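I Finally Tried Pliller

29 June 2023

For most of the spring I could not buy a cup of coffee in Kilstead without someone asking if I'd been to Pliller yet. I hadn't. New restaurants in this town get a month of breathless praise and then a quiet year of half-empty tables, and I'd rather show up for the second part, when the kitchen has settled down and the staff know where the forks are.

But Padmavathi Poojary had a birthday and she picked the place, so off we went, five of us, at 6:30 because that was the only slot left.

The menu calls itself "coastal." Kilstead is 137 miles from the coast. I asked what that meant and was told it was "more of a feeling." Fine. The feeling costs $56 a head if you take the set dinner, and they push the set dinner pretty hard. The regular menu came out only after we asked twice.

What I liked: the flatbread, which arrived blistered and salty with a bowl of green chili butter. We ordered it again. The fried okra was also good, thin and crisp, gone in a minute. Caroline Swai had the fish stew and didn't offer anyone a taste, so I'll take that as a recommendation.

What I didn't: nearly everything that came with foam on it. The lamb was three small slices on a very large plate, and the rice underneath tasted of nothing but stock powder to me. Dessert was a coconut custard that hadn't set in the middle. The server said it was meant to be like that - maybe so, but Padmavathi's was firm all the way through, and she'd ordered the same thing.

Then there's the noise. Hard floors, hard walls, a playlist somebody clearly loves. I gave up on the far end of the table before the mains.

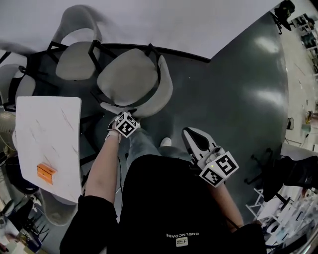 Grey chair, dark floor.

The bill for the drinks alone was $109, and I had one beer. Cocktails are where they make it back, I suppose. Mine would have been the tamarind one if I hadn't seen the price first.

People keep pointing me to the reviews online, 1,193 of them last I looked, almost all five stars. I read a few pages. A lot of them mention the free dessert you get for leaving a review, so make of that what you will.

Would I go back? For the flatbread and the okra, at lunch, sitting as close to the door as they'll let me. For a whole dinner I'd still walk over to Salian on Tasmont Street, where the chairs wobble and the curry comes in a bowl you can't finish. Padmavathi disagrees, by the way. She's already booked again for December.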